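Setting out a tiled floor from the middle

The back kitchen floor was the last job on the list for the house, and it took longer than the other rooms together. I am writing down the setting out while I still have the notes, as the laying itself is covered well enough elsewhere.

The room is a poor rectangle. The long wall measures 3384 mm at skirting height on the window side and 7 mm less on the other. The chimney breast stands 649 mm into the room. None of this shows when you stand in the doorway, but a two-tone check shows it at once, as the eye follows the diagonals and finds the narrow cuts.

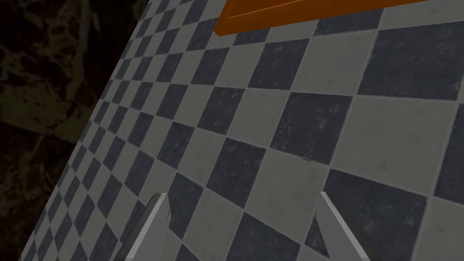 Pale grey and dark slate, with thin grout lines slightly lighter than the dark squares.

I began where most guides begin, with two chalk lines crossing at the centre of the room. To find the centre I took the midpoint of each pair of opposite walls and ignored the chimney breast. I checked the crossing with a 3-4-5 triangle, in units of 300 mm, which gives sides of 900, 1200 and 1500. The first attempt was out by 4 mm on the long side. I rubbed out the short line and struck it again.

Next comes the dry run. Lay a row of tiles with spacers from the crossing to each wall, both ways. If the last gap is less than half a tile, move the starting point by half a tile and try again. In my case the first run left a sliver at the door, and the shift turned it into a cut of 177 mm, which can be made on a cheap score-and-snap cutter. The opposite wall came out close enough to match.

Shifting by half a tile changes what sits on the centre line. With a plain floor this is of no interest. With a check, it decides whether the doorway is met by a tile or by a joint. Hüsnü Bozkurt, who tiled the upstairs bathroom for us, prefers a joint on the centre of the door. I tried both with loose tiles and went with the joint.

Check the level before mixing anything. I used a 1.8 m straight edge and marked every hollow deeper than 3 mm in pencil. There were four, all near the old sink waste. They were filled with levelling compound and left overnight.

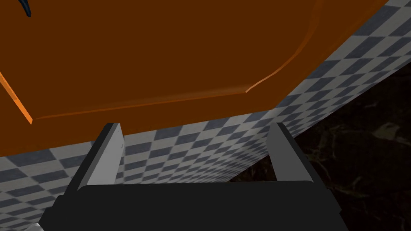
Grout colour is the other decision worth making early. A pale grout flatters the light tiles and outlines the dark ones, and a dark grout does the reverse. I made up test boards with two offcuts each and left them by the window for a few days. Strong colours nearby shift how a grey reads, so view the boards next to whatever will stay in the room; a broad face of burnt orange, like the one with the rounded rim here, makes a cool grey look bluer than it did in the shop. I chose a mid grey with a little warmth in it.

Remaining points from the notes:

Number the cut tiles on the back in pencil, with an arrow towards the door.

Keep the spacers upright at the edges so they can be pulled out.

Undercut the door frame before the dry run. I did it after, and had to lift two rows.

Rasha Khoury asked about sealing. The tiles are porcelain, so only the grout was sealed, two coats, a day apart. The threshold strip is still to be fitted, and I will add the measurements for that once the new door has been hung.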